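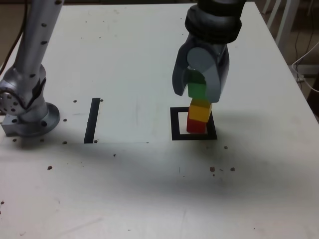 Krystyna Kaczorowski wrote back within the hour to say that she'd bet on two blocks, never three, and that she wanted to know what we'd changed since she last stopped by the shop. Quite a lot, Krystyna! So much that it seemed easier to put up a page than to answer by email, and anyway we've been itching to show this off.

The Parnereck bench, 24th June

For anyone new, Parnereck is the shared workshop on Hollis Street, and the bench by the back wall is where the arm project lives. We have two arms, which we call Pikard and Bretton. The job we set ourselves last November sounded tiny: pick up colored blocks and stack them on a marked spot, from a program, with nobody's hand on a joystick. We figured on a couple of weekends. Ha!

What's in the picture

Red on the bottom, yellow in the middle, green on top, with the green one still between the fingers. Look at the yellow block and you'll see it sits slightly turned. We love that block. Early on, a twist like that would have had us stopping the run and starting over, and now we let it ride and see how the next one lands.

The black tape square

This is our target, and the best cheap upgrade of the whole build. The red block stands toward the left half of it, so yes, there's still an offset to chase. Before the tape we argued about whether a run was good or bad by squinting at it from different stools. Now there's a line and the block is inside it or it isn't. The thin strip of tape over by the silver arm is handy too, when we want to talk about a spot on the table and both mean the same one.

The gripper

Two fingers, and most of our evenings! The hard part was letting go. Closing on a block is pretty forgiving, but if one finger opens a hair before the other, it drags the block along and the tower leans. We slowed the opening way down, added a short pause before it, and had the arm rise straight up for the first stretch before it swings anywhere. Three small edits, and the difference was huge. If you're building anything like this at home, try the pause first. It costs you nothing and you can hear the motors settle.

The silver arm

Go ahead and admire that long upper link with its column of screw holes, and the round base plate on its mounting block. We're big fans of bolting things down properly. A base that can shift even a little will make you doubt your code for days (ask me how I know). Getting both arms to share one stack is the next big step, and I can't wait. The plan is simple turns to begin with – one arm places, backs off, and only then does the other one start.

Numbers, for those who asked

The log stands at 1438 attempts since we started keeping one. Our longest session was 102 tries in one go, with a lot of pretzels, and the best streak of clean three-block towers is 9. I'd love to see that streak hit double digits before the summer open bench.

Still on the list

A better way to reset the blocks between runs, because picking them up by hand gets old. Softer pads to try on the fingers. A fourth block, if I can talk the others into it – Krystyna, you're welcome to bet against that one as well. And somebody needs to take a brush to the tabletop, crumbs and all.

If you want to come by and run a stack yourself, the bench is open to all members and their guests. Leave a note on the Parnereck board and one of us will get the arms warmed up for you.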